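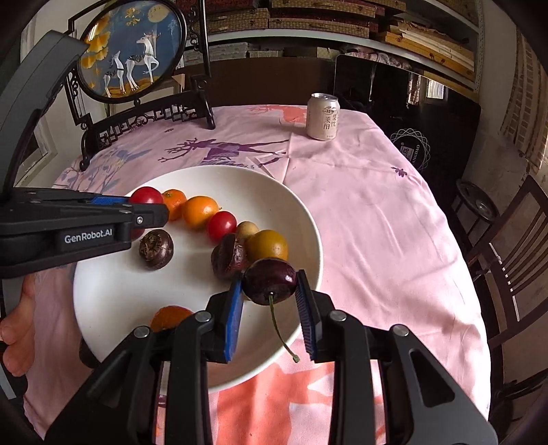
3. Setting up the dehydrator for its first batch

I've run my Povau through two full summers of fruit now, so these are the steps the way I do them at home (the booklet in the box is fine, but it skips a few things I wish I'd known!).

1. Put it on a hard, flat counter with 6 inches of space behind the vent. Mine used to sit against the wall and the back trays dried twice as slow.

2. Wash the trays in warm soapy water and let them air dry. Keep them out of the dishwasher, they warp.

3. Run it empty for 30 minutes. It'll smell a bit like a new shower curtain, so open a window.

4. Slide the trays in with the lip facing you. If one sticks halfway, it's upside down. I still do this about every other time.

5. Plug it straight into the wall. It pulls 1000 watts, and I've tripped the kitchen breaker more than once with the kettle going.

6. Set the temperature with the left dial, then the timer with the right one. The fan won't start until both are set, which had me convinced I'd bought a dud.

Note: Pit cherries and halve them, then lay them cut side up with a little gap between each one. Plums I cut in quarters. Swap the top and bottom trays halfway through, whatever you're drying.

Caution: The lid gets hot along the front edge. Use a mitt, and don't drape a towel over the vent to keep the noise down (I know, it's loud).

Once the timer clicks off, leave the door open until the trays are cool, then go on to section 4 for storing.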